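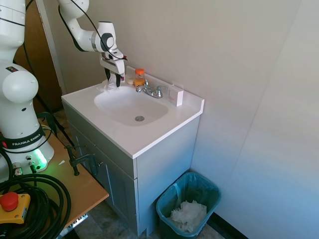 Bathroom sink and white countertop

Hodovstead's second-hand bathroom shop is moving to a bigger home

Good news for anyone in Hodovstead who is halfway through doing up a bathroom: Doleo, the reuse shop for sinks, taps, tiles and just about everything else you might plumb in or stick to a wall, is leaving its cramped unit behind the bus station and taking over the old carpet warehouse on Tiwari Road.

The new place opens its doors in June, and it is huge compared with what regulars are used to. Anyone who has squeezed sideways past the shower trays on a Saturday morning will know why that matters! There will be a proper loading bay, a covered yard for baths and a long tile wall where odd boxes can be laid out by colour.

Doleo takes in fittings that would otherwise go in a skip, cleans and checks them, and sells them on for a fraction of the new price. Last year it found new owners for 218 basins alone. Many came out of hotels being refitted, others from people who had bought a house with a perfectly sound bathroom they simply didn't like.

"Avocado is back," says manager Nia Trevor, who sounds delighted about it. "Five years ago I couldn't give an avocado suite away. Now I have a waiting list, and people send me photos when it's in. We had a pink one go to a couple who drove over the same afternoon we put it online."

The biggest change for customers will be the workshop. Plumber Berwyn Landeg will be running evening classes there on the small jobs that catch people out, such as changing a tap washer, fitting a waste, sealing round a bath so that it stays sealed. Each class has room for three people, so everybody gets their own basin and their own spanner, and a place costs £15. Berwyn is bringing his own collection of old brass taps along too, and from what we hear it takes very little to get him talking about them.

There is also a new arrangement with Dirnico, the house clearance firm, which will drop off fittings twice a week. Until now the shop has relied on people bringing things in themselves — not much fun with a cast iron bath and a hatchback.

Myfanwy Kneath bought almost her entire bathroom from Doleo over one winter and can't wait to see the new shop. "The sink came first, then I had to find a toilet to match, and that took weeks," she says. "The tiles are from two different boxes and you can see the join if you know where to look. I love it. My sister has started on hers now."

The move itself is a big job, and the old unit will close for three weeks while it happens. Donations can't be taken during that time, so please hang on to your spare pedestals a little longer. Anything already reserved can be collected before the closure or held over to the new address.

Opening hours will be longer on Tiwari Road, with a late evening on Wednesdays for people who work during the day. Parking is free at the side of the building, and the number 3 bus stops across the road.

Bring your measurements, including the distance between the tap holes. Names for the first tap class are being taken at the counter now, and Nia says the list is filling quickly.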